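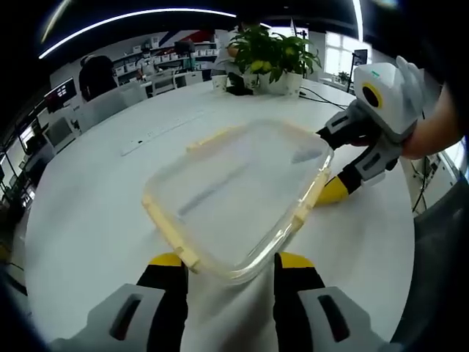 Cold grain salads: notes from the Tundumdale test kitchen, February 2024

Pearl barley holds its texture after chilling better than bulgur does. Simmer 200 g in salted water for 22 minutes, drain, and spread on a tray until it stops steaming. Dress it while still slightly warm; cold barley takes up less vinegar. Kirstin Menzies uses two parts oil to one part cider vinegar and adds the salt last. Keep chopped cucumber separate until serving. The dressed grain keeps for 2 days in the refrigerator. Lentil timings follow in April.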